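Notebook, Saturday, Wandham workshop
CCTV clips from the Bindora car park robbery: what we can and can't say
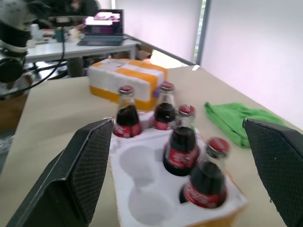 Where things stand at 9 a.m.

The police appeal went out on Thursday night and has been copied everywhere since. It says a man was robbed of his phone and wallet on the ground level of the Bindora car park, and that the suspect left on foot towards the canal. It gives his height, a grey hooded top, and "a distinctive limp". We have been asked to look at the footage for timing and height. I have read the appeal four times and I still don't know where the limp comes from.

Clips received

Three. The entrance camera, the pay machine camera, and one from the shop across the road. The first two come off the same Güler recorder. The shop has an old Estitz box that exports in its own format, and the player crashes if you scrub backwards. I played it forwards only and took stills as I went. Slow, but the stills match the export by checksum, so I'm happy with that part.

Total usable: 3000 frames from the entrance, 1450 from the pay machine, 803 from the shop. The man in the grey top is in 143 of the shop frames and I wouldn't swear to his face in any of them.

Timing

The Güler clock and the Estitz clock disagree. The covering note says the shop clock is "a few minutes fast". Fast compared with what? No one wrote down the real time when the clips were pulled, or if they did it hasn't reached us. I tried lining them up on a white van that turns out of the car park and passes the shop. It works if it's the same van. White vans are not rare in Wandham. I'd want a second event before using it, and the best candidate so far is the street light opposite dropping out and coming back, which shows on both the entrance and shop clips. Will try that next.

Until then: no times in the report except as "recorder time", with the recorder named. Please don't tidy this up into clock time in the summary. Last time somebody did, and it got quoted back at us.

Height

The appeal says five foot ten. I get a band from the entrance camera that runs from five seven to six foot, depending on where you put his heels. The kerb hides his feet for most of the walk. The pay machine camera is better placed but the lens bends everything towards the edges and he is always near an edge. We need a site visit with the measuring pole, at night, same lights on. A daytime visit would be quicker and I expect someone to suggest it. The shadow at the kerb is half the problem, so no.

I don't believe any single figure from these clips, and that includes the one already in the papers.

The limp

Went through the entrance clip frame by frame. The Güler is recording at a low, uneven rate, and it drops frames when more than one thing is moving. Anybody walking through that clip looks as though they have a bad leg. I checked two other people who cross earlier on, a woman with a pushchair and a man with a carrier bag. Same hitch, same side, same part of the picture.

That doesn't mean the suspect walks evenly. A witness may have seen a limp with their own eyes, and if so fine. But if it came from someone watching this clip, it shouldn't be in the appeal. Have asked which it was. No reply by 11.

Clothing

Top is grey on the entrance camera, which is in night mode and turns most things grey. On the shop clip it is closer to dark green, under an orange street light, so that isn't worth much either. "Hooded top, colour not established" is as far as I'd go. The hood is clear enough in all three.

To do

Street light match between entrance and shop clips.
Chase the original export log for the Estitz box, with the real time if anyone noted it.
Book the night visit, pole and spare batteries. The last set died in the cold.
Ask for the Güler settings page before the car park people change anything. They have already offered to "upgrade it", which would be no help at all.
Second reader to do heights blind, without my numbers. I've kept them out of the shared folder and on the next page of this book, so don't turn over.

4.20 p.m.

Reply came on the limp: "from the footage, we think". Have sent the pushchair stills back with a short note and asked for the line to be reviewed. Street light match half done, two dropouts found on the entrance clip and only one so far on the shop's.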